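Thread: Grasp point rule for simulated cutlery episodes, draft 2

pendow_qa
Posted 21 December 2021
Draft 2 of the labeling rule is up for comments. Section 4 now reads: for spoons, the fingers close on the handle. A grasp on the bowl is labeled "off-target" even if the lift succeeds. Knives follow the same rule, handle only.

torque_limit
Disagree on spoons. The Dastau runs allow any stable grasp. If you penalize the bowl you are labeling style, and the success rate stops meaning anything.

pendow_qa
Success is a separate field. Grasp location needs its own, or the two can't be compared across sites. Reference view for 4.1, spoon, fingers on either side of the handle:
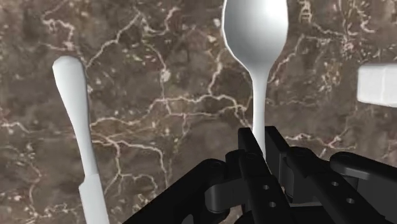 Maritza Palomino objects that "handle" is too loose a term. At Mullanbridge they split it into neck and grip, and 23 of 1164 episodes changed label after the split. She wants the boundary defined on the mesh before anyone annotates.

torque_limit
That I can support. Define it on the mesh and store it with the asset version. Annotators shouldn't be judging it by eye from a top view.

royer_user
Two further points. 4.3 doesn't say whether contact with a neighboring object voids the episode. And the rule should state the time step at which the label is taken: first contact or gripper closed. We had both in the September batch and had to relabel.

pendow_qa
Gripper closed. Will add. 4.3 stays open, send wording if you have it.

torque_limit
Still against "off-target" as the label name. "Bowl" would do.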